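Flisent Sorter: Build Gallery

Posted Aug 19, 2025 by Yayra Appiah
Filed under: Shared shop, Robots, Work in progress

Flisent is a small arm with a two-finger gripper that we are building in the shared workshop on Stuvardale. The job we picked for it is moving parts: driver boards, solenoids, and whatever else we need to get from one side of the bench to the other. Benedicta Asante wrote the control code. Iddrisu Agyeman did the gripper and the wiring. I keep the notes and look after this page.

This gallery covers the board pickup work. Older galleries cover the base, the shoulder joint and the first set of fingers, which were too short and have been retired. If you are looking for the parts list, it is on the project page and was last changed in August.

The target parts are round red boards with a hole in the center. They are awkward to hold. The edges are notched, the capacitors stick up higher than anything else, and the screw terminal sits out at the rim where a finger would like to go. Mansa Quansah suggested starting with square blocks. We did that for two evenings and then went to the boards, as the blocks were not teaching us much. 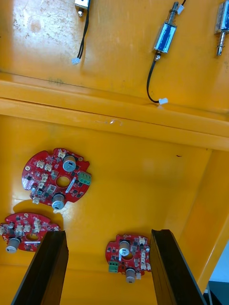
Three boards on the yellow floor, with one between the fingers. Solenoids on the upper level.

The board between the fingers has its green terminal on the left. The bigger one behind it has the terminal on the right. Rotation matters a lot to us. The pickup routine looks for the center hole first and then for the green block, and works out the angle from those two. When a capacitor leans over the hole, as on the near board, the hole looks smaller than it is and the angle can come out wrong. Benedicta has added a check that compares the result with the row of white connectors. If the two disagree, the arm backs off and tries from another side.

Finger opening is set by hand for now. Iddrisu wants the opening to come from the measured width of the board, and that is the next piece of code. The setting we use is stored as step 206 on the gripper motor. Step 111 is the closed position for the blocks and should not be used on boards. It is marked in the settings file, but please read the comment before you change it.

The solenoids are for a later job. Each has a spring and plunger at one end and a black lead with a white plug. The leads are the hard part. A finger that comes down on a wire will drag the whole thing along with it, and the plug catches on edges. For the time being the arm is told to stay below the ledge, and the upper level is off limits in software.

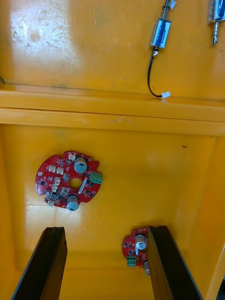 Yayra Appiah

A board at the left with nothing over it, and another partly behind the right finger. The left one is the easy case. The center hole is open, both capacitors are upright, and the terminal is in plain view. The one behind the finger is the case we have been working on. Once a finger covers half of a board, the routine has only a capacitor or two and the terminal to go by. Our fix is to save the last good position before the finger moves in, and to use that until the board is clear again.

Glare is the other problem. The yellow is shiny, and the left side of the upper panel washes out under the shop lights. It does not hurt board pickup much, but it will matter when we get to the solenoids, which are shiny too. Naa Agbeko has offered a sheet of diffuser film to hang under the lamp. We have not cut it yet.

Still to do:

Gripper opening from measured board width
Softer pads for the fingertips
Diffuser film for the lamp
Sort out the angle check when the terminal is hidden
Write up the wiring properly (Iddrisu)

The gripper drawings are on revision 7. If you printed fingers from revision 3, the screw holes will not line up with the new carrier, so print both parts again. The files are in the shop folder under Acheampong, which is also the name of the bench controller. The arm code is in the folder called Troleo.

Questions about the code go to Benedicta. Questions about the gripper go to Iddrisu. Anything about this page can be left in the comments.

Previous gallery: Shoulder joint and cable run
Next gallery: Fingertip pads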